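Forums > Robot Cells > Setup and Maintenance > Two-arm bench cell, right gripper touching the bowl

**dlk_bench**
I look after a two-arm bench cell at Wadilance. Left arm has a multi-fingered hand, right arm has a two-finger gripper. Both work over one flat table and the job is kitchen items: pick a small box out of a bowl, put it somewhere else, repeat. We run everything in the simulator first and then on the real cell.

Since we swapped the right gripper in June, the right arm comes in too close to the bowl wall. On the real cell it leans on the rim hard enough to move the bowl a few millimeters, and then the left hand closes on the wrong spot. The log says 17 faults out of 301 cycles, all of them code 1771, which on our controller is "contact before grasp."

What I have done so far:
Checked the mounting bolts on the gripper. Tight.
Re-zeroed both fingers.
Ran the arm home and back with a dial indicator. It repeats fine.

Before I start changing waypoints, is there something obvious I should look at?

**Ornier**
Did you change the tool offset when you swapped the gripper? Repeating fine only tells you the arm goes to the same place each time. It can go to the same wrong place all day.

**dlk_bench**
Yes, I typed in the new length from the drawing. Old one is commented out above it in the config.

**Ornier**
From the drawing, or measured? If there is an adapter plate between the wrist and the gripper, the drawing for the gripper alone won't include it.

**halfturn**
I'd go the other way. If the fault rate is that low, the offset is probably right and the bowl is in a different place some of the time. A bad offset would hit on every cycle. Put a locating ring under the bowl and run it again.

**Ornier**
Not on every cycle. If he is off by a little, most cycles squeeze by and a few trip the threshold. The fault only records the ones that go over.

**halfturn**
Then lower the threshold for one run and see how many more show up. If nearly all of them do, it's the offset. If it stays about the same, it's placement. Costs you one run.

**dlk_bench**
Good idea, I can do that after 4 p.m. when the cell is free. The bowl has no fixture at the moment. It gets set down by hand on a pencil mark.

**wegener_fan**
Pencil mark is your problem.

**halfturn**
Thank you.

**Ornier**
It may be A problem. He said it started with the gripper swap. The pencil mark was there before that, I assume.

**dlk_bench**
Yes, same mark for as long as I have had the cell.

**quietgear**
One thing to check on the two-finger side: which finger is your reference. Some people set the tool point between the fingertips, some on the fixed finger. If the old gripper was set up one way and the new one the other, you get a sideways error of half the opening. It looks exactly like leaning on one wall of the bowl.

Also, what does the simulator show? If it touches there too, the error is in the numbers and you can leave the wrenches alone.

**dlk_bench**
Didn't think to compare them. I went back and stopped the sim partway through the approach.

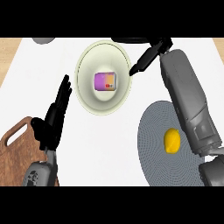
Indrek Paulauskas

Same thing in the sim. The fingertip is on the right inner rim of the bowl with the box still sitting in the middle of the floor. The left hand is off to the left side with open table between it and the bowl, so I'm leaving the left arm out of it for now. The bowl is placed by the sim from a file, so it can't be the pencil mark in this case.

(Sorry, the upload puts my real name on it. Same person as dlk_bench.)

**quietgear**
Then it's a number. Placement error can add to it on the real table but it isn't the cause. Check the tool point before anything else.

**halfturn**
Fair enough for the sim. I still say he needs a fixture. A cell that depends on somebody's pencil is going to drift sooner or later, and you will chase it as an arm fault every time.

**Ornier**
Agree on the fixture. Disagree that it comes first. Fix one thing, run it, then fix the next. If he does both at once he won't know which one did it.

**wegener_fan**
Could also just add a waypoint straight above the bowl and come down vertically. We did that on our Brerine cell and never touched the offset.

**quietgear**
That hides it. The next job that needs a side approach will hit the same wall and by then he'll have forgotten why. While you're in there, look at the forearm too. It is close to the lemon on the round mat in your picture. If you shift the tool point, the whole arm shifts with it, so step through slowly the first time and watch the elbow side as well as the fingers.

**dlk_bench**
Found it. Old gripper had the tool point centered between the fingertips. The new config file came with it on one finger and I only changed the length line. I moved it to center, stepped through in the sim at low speed, and the finger now comes down inside the bowl clear of the wall. The forearm clears the lemon too.

Ran the threshold test on the real cell anyway, with the old numbers, before loading the new ones. A lot more contacts showed up, so Ornier and halfturn's test both pointed the same way. There was also an adapter plate, but the drawing did include it.

New numbers are on the real cell now. First 17 cycles had no 1771. I'll leave it running and write again if it comes back.

**halfturn**
And the fixture?

**dlk_bench**
Ordering a ring. Until it gets here it's the pencil.

**Ornier**
Write the tool point convention on a label and stick it inside the controller door. You will swap that gripper again.

23 replies — 4 people following — 2 shares

Related threads
Cable routing on a two-arm bench, forearm side
Re-zero after finger pad change, how often?
Wegener controller: where are contact thresholds stored?
Homing order when both arms share a table
Round mat slides under light items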